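26/06/2020

Notes for the session on bond prices and yields. I've typed these up in the order I talked, so they wander a bit (sorry!), and the bit on duration comes back later on.

**Start with the see-saw.** Price up, yield down. Everyone can recite it and then half the room gets it backwards under pressure, so let's do one slowly. Momex borrows from you by selling a bond with a face value of £1,000. It pays a 6% coupon, so you get £60 a year, every year, and your £1,000 back at the end. Fine. Now suppose you don't buy it new. You buy it second-hand from Driss Abdelaziz, and he wants 108 for it.

108 what? Bond prices are quoted per 100 of face value, so 108 means £1,080. Please get used to this, it trips people up every March in the test!

**Running yield.** Coupon divided by what you paid: 60 / 1,080, which comes to 5.56%. Lower than the coupon, as you'd expect, as you've paid over the odds.

**Yield to maturity.** The running yield flatters the bond, though. Hold it to the end and you get £1,000 back on something that cost you £1,080, so there's an £80 loss to spread over its life. Say it has 6 years left. The quick and dirty version goes:

- yearly income: 60
- yearly loss: 80 / 6 = 13.33
- average of price and face value: 1,040
- so (60 − 13.33) / 1,040 = 4.49%

The proper answer, with discounting, is roughly 4.45%. Close enough for the back of an envelope, but use the spreadsheet for the homework.
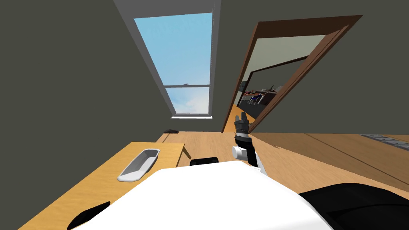

**Back to duration, as promised.** Two bonds, same issuer, same coupon, one short and one long. Yields rise by the same amount on both. Which price drops more? The long one, because more of its money arrives far off and gets discounted for longer. I like to think of duration as the balancing point of all the payments, weighted by what each is worth today. A zero-coupon bond has its whole weight at the far end, so its duration is simply its maturity.

**For next time**, read the El Idrissi chapter on spot rates (skip the appendix, it's heavy going) and try these:

1. Celtance has a bond with a 6% annual coupon trading at 100. Write down its yield to maturity without touching a calculator.
2. Parnberg has a zero-coupon bond. Its price falls. Has its yield gone up or down, and what is its running yield?
3. Redo the Momex sum at a price of 100, then at 92, and sketch price against yield. Is it a straight line?

Bring the sketch with you, however scruffy.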